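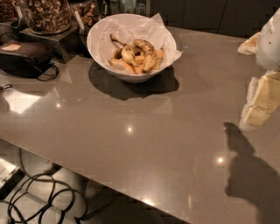 Snack Counter Host, part time
Rostico at Mahasneh House, Estville

We're looking for somebody who likes food, likes people and gets a small thrill out of a tidy counter. Rostico looks after the kitchens and snack counters in shared office buildings, and our counter at Mahasneh House has been so busy since it opened in April that it needs a person of its own. It's a paid, part-time, daytime job, 23 hours a week, and we'd love to fill it soon.

The counter is free for everyone who works in the building. People wander down between meetings, grab a handful of nuts or a piece of fruit, complain about the elevator and go back up again. Some of them stay for half an hour. We think that's great! A good snack counter is one of the few places in an office building where the people from the second floor ever talk to the people from the fifth, and the host has a lot to do with whether that happens.

What you'll be doing

Mornings start with fruit. The delivery comes to the back door on Brandon Street and you'll sort it before anything goes out: what's ready today, what needs a day or two, what should be cut up. We put out whole fruit and cut fruit, changing with the season and with whatever looked good at the market. You'll have a real say in this. If you think the pears are better than the melon this week, order the pears.

Then there are the jars. Nuts and dried fruit are the most popular thing we serve by a long way, and they need topping up more often than you'd believe. Every container gets a label, and the labels have to match what's inside, every time, with no "I'll fix it later." Several of our regulars have nut allergies and they read those tags carefully. You'll be trained on allergens and on how we keep scoops and containers separate, and you'll be the one who answers when somebody asks what's in the mix.

The rest is keeping things nice. Fresh paper in the bowls, a wipe of the countertop (it's a shiny one and it shows every fingerprint, sorry in advance), cords tucked back, crumbs gone, cups in the dishwasher. You'll also keep the order sheet up to date and do a short stock check before you go home.
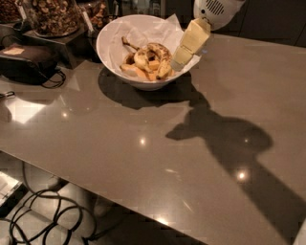

Posted by the Rostico Kitchens Team, Estville
13/06/2021

A word about bananas

Anyone who applies should know where we stand on this. We like them spotty. A banana with plenty of brown freckles is sweet and soft and at its very best, and we're happy to serve it that way. What we don't like is throwing fruit in the trash, so part of the job is catching things at the right moment. Bananas that have gone too far for the bowl get peeled and frozen for smoothies, or mashed for the banana bread we bake on Fridays. Melon that isn't moving by early afternoon goes in the fridge in a lidded tub with the time written on it, and it doesn't come back out the next day.

If you already do this kind of thing at home and have a freezer drawer full of banana ends to prove it, we'd really like to hear from you.

Who we'd like to meet

You don't need a background in catering. Some of our best hosts came from school lunchrooms, garden centers and one very noisy bowling alley. We're more interested in whether you notice things. Do you see the jar that's nearly empty before someone has to tell you? Would you swap out a damp napkin without thinking twice about it? Can you be friendly with a person who's clearly having a rough day and just wants to be left alone with an apricot?

You will need to be comfortable on your feet for most of a shift, and able to lift a crate of fruit from the cart to the counter. We have a step stool for the high shelves and a second cart for anybody who'd sooner make two lighter trips. Reading and writing clear labels in English matters a lot for the allergy reasons above. A food handler card is useful, but if you don't have one we'll pay for the course and you can do it on the clock in your first two weeks.

We'd be glad to hear from people returning to work after a break, from students who can do daytime hours, and from people who are retired and miss having a place to go in the morning.

Hours and pay

Monday to Friday, starting at 8:30. Four of the shifts are five hours long and Friday is a short one, three hours, mostly banana bread and stock check. The first contract runs for 26 weeks and we fully hope to renew it. You'll be paid hourly, every other week, and the rate will be in the email we send before the interview so you can decide if it's worth your time to come in. Lunch is on us whenever you're working. Aprons too. We close when the building closes, so no weekends and no holidays.

If you drive, there's parking behind the building, and the Brandon Street bus stops 100 yards from the front door. The kitchen and the counter are both on the ground floor with no steps between them.

How to apply

Write to us! A page is plenty. Tell us what kind of work you've done, paid or not, and which hours you couldn't do if there are any. We'd also like you to answer one question: you're given a small budget and an empty bowl on a counter in June, what goes in it? There's no right answer. Last time we advertised, someone made a very strong case for sugar snap peas and we've been buying them ever since.

Put "Mahasneh counter" in the subject line if you're emailing through the contact page on our site, or drop your letter at the front desk:

Rostico
Mahasneh House
715 Brandon Street
Estville

We read everything as it comes in and will keep the ad up until we've found the right person. Interviews are short and happen at the counter itself, usually mid-morning once the first rush is over. You'll meet the two people you'd be working with most, have a look at the kitchen and the storeroom, and do a half-hour paid trial setting out fruit and filling jars. Come in clothes you don't mind getting melon on.

If you need anything arranged differently for the interview or for the job, a chair at the prep table, written instructions, a quieter time of day, put it in your letter and we'll set it up.

Questions about shifts or the food handler course can go to the same contact page. We answer on weekdays.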